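Travel & Tourism Mgmt -- Unit 9 handout, 11/2/23
Overnight trains: how the cabin gets priced

Read before class. Bring the Scanlon worksheet, filled in.

Main idea: a sleeper sells two things at once, a seat that moves and a bed for the night. Operators price them differently. Day train = distance. Sleeper = cabin type first, then season, distance a long way third.

Our case is the Nidis-Matia night service. 160 berths, 42 of them in private cabins. Rest are shared, four to a compartment. Private cabins bring in more then half the revenue in May, less in winter. Know why (hint -- who travels in May, and who is paying).

Terms for the quiz: berth, supplement, single occupancy, shoulder season, yield.

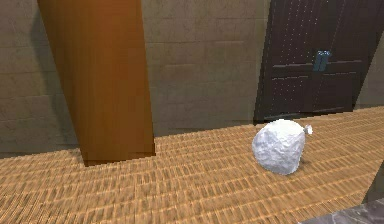 A student last term asked why the operator doesn't just add more private cabins if they earn so much. Wouldn't it fill them in May anyway? Fair question. In May, yes. But a carriage runs all year, and an empty private cabin in February loses more than an empty shared berth. Also fewer beds per carriage, same track fee.

So: fixed cost per carriage, not per passenger. Write that down, it comes back in Unit 10.

Jastis reading, first two sections only. Skip the part on dining cars, we do meals seperately.

For next time -- work out revenue per carriage with all private cabins, then all shared. Use the fares on the worksheet. Show your steps.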